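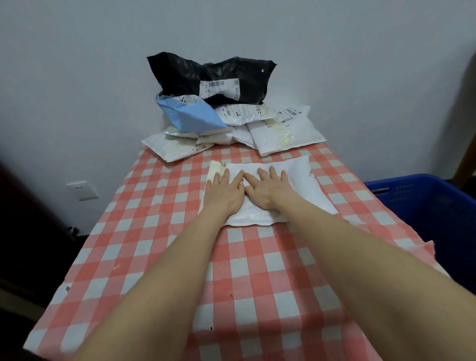
How a Package Gets to Your House

People send things to each other every day. A sweater goes to a cousin, a book goes to a customer, a set of keys goes back to the person who left them behind. Most of these things travel in a box, a padded envelope or a plastic mailing bag. A bag weighs very little and takes up less space in a truck than a box does. It works well for soft things like clothes. A glass needs a box with padding inside.

What the address is for

An address is a set of directions. The bottom line, with the city, the state and the ZIP Code, tells the mail service which part of the country to send the package to. The street and house number matter at the end of the trip. The sender's own address goes on too, usually in the top left corner. It is called the return address, and it is used if the package can't be delivered.

The sorting center

Let's follow one package. Naheed Khokhar lives in a town called Cillunbridge. She is mailing a wool hat to her nephew Fahad in Zistwood, 1,000 miles away.

First she takes it to the post office counter, where a clerk weighs it and prints a label with a barcode. The barcode is a row of black lines that a machine can read. Each package has its own code, so it won't get mixed up with another one.

That evening a truck carries the hat to a sorting center. Packages ride on long moving belts. A scanner reads each label, and the belt sends the package into a chute with others going the same way. If the label is smudged or torn, a worker has to read it and type in the address.

The long trip

Packages going a short way stay on trucks. Packages going far may fly. The hat leaves on a plane at night, and in the morning it is at a second sorting center, where it gets scanned again. Each scan is saved. When Fahad looks up the tracking number, he sees a list of those scans.

The last few miles

The carrier in Zistwood is Noman Warraich. He has 81 stops on his route, and he loads his truck so that the first stops are easy to reach. The hat gets to Fahad's porch 3 days after it was mailed.

December is the busiest month. People mail a lot of gifts then, and a package can take longer.

Words to know

Barcode: lines that a scanner can read.
Carrier: a person who delivers mail.
Chute: a slide that packages drop into.
Route: the streets a carrier covers.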